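Suture practice pads - gallery

2 min read

We use cookies to remember your settings and to count visits. You can change this at any time in the footer.

This page is about the pads we stitch on at the Zadport skills room. They are flat synthetic sheets, sold for practice, and most people get through their first one faster than they expect. The room is open until 6 pm and on Monday until 8. Pads are kept in the drawer under the window, new ones on the left, part-used ones on the right. Please finish a part-used pad before opening a new one.

We order two kinds. The Jarden pad is the softer of the two and suits beginners. The Flurkura is firmer and holds a tight stitch better, but it tears if you pull upward on the thread. A box of either lasts us most of a term - we got through 100 pads between January and May.

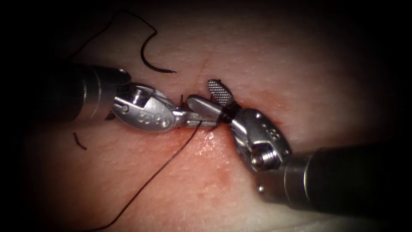

A stitch being worked on a short line in the pad. The surface is pale, with a fine texture of tiny pores.

Start with the short lines and leave the long ones for later. Four stitches to a line is plenty. Keep the spacing even and take the same bite on both sides. If the edges roll inward, the bites are too shallow or the knot is too tight.

Used pads go in the gray bin, with all thread cut out first. Needles go in the sharps box and nowhere else. Wipe the bench before you leave.

More galleries will be added when the Nic Aodha room reopens.

Get new galleries by email. Enter your address to join our newsletter. Unsubscribe at any time.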